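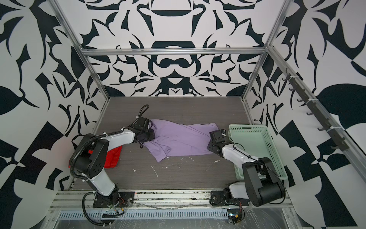
Figure 1. Garment station at Graltholm, with a purple garment, a red cloth and the green basket on the work surface.

Progress report: garment sorting and folding, second period
Prepared for: Derek Sowerby, Drevano
Prepared by: Darren Catterall, Graltholm workshop

1. Work covered

This report covers handling of donated clothing up to the end of August. The intake, sorting and folding steps in the work plan are all in use. Labeling is not, and is dealt with in section 4.

2. Intake and sorting

The workshop received 402 garments in the period against a planned 390. Each was checked for stains, missing buttons and open seams before being passed on. Of the total, 137 were set aside for repair, mostly for hems and zippers. Knitwear made up a larger share than expected and takes longer to check, as small holes show only when the fabric is spread out under good light.

The sorting sheet now has separate lines for tops, trousers, children's wear and household cloths. Cloths were previously entered under "other," which made the first period figures hard to use. Those figures have not been reworked.

3. Folding

The folding standard was revised once. Tops are laid face down, sleeves in, then folded in thirds to the width of the storage shelf. Thin fabrics tend to slide on a smooth surface and are squared up a second time before stacking. Stacks are limited to the height of the shelf divider – taller ones leaned and had to be redone.

Small cloths are folded in quarters and kept apart from clothing. Baskets are emptied fully before the next batch is started, so that a batch can be checked against its sheet.

4. Labeling

Label stock ordered from Ueda came in the wrong width and was returned. The replacement order is for 100 rolls. Until it is received, batch numbers are being written by hand on card and placed on top of each stack. The Clilitis stock list accepts these numbers without changes.

5. Spending

Spending on materials is within budget. The label refund is not yet credited and is shown as outstanding. No transfer between budget lines is requested.

6. Next period

Repair of the set-aside garments will start with zippers. The Saturday sorting session will continue at its present length. A revised folding sheet for knitwear will be sent to Drevano with the next report.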